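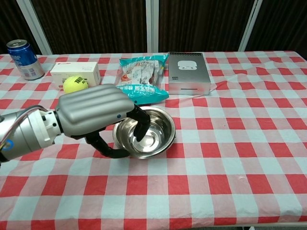
The steel bowl on the red and white cloth, blue can at the back.

18 March 2022

The checked tablecloth is out! I've been saving it since December, when I found it folded up in a box at the Flomthorpe market for £2, and it has cheered up the whole table. I love how the squares show up in the shiny side of the bowl – I kept tilting my head to catch them, like a magpie.

Such a good bowl, too. Shallow, with a lovely wide rim, and big enough for a proper heap of crisps. Benjie Tiongson is coming over tomorrow and he can get through a bowlful before I've sat down, so I've put the teal bag right behind it, ready for topping up. A couple of boxes and a tennis ball along the back, and a can of drink as well.

Must remember napkins. And the olives from Dimitriou, which are still in the car (20 minutes in that queue, but so worth it – they had the garlicky ones back in). I might do the little cheese puffs in the morning if I wake up early enough. Can't wait!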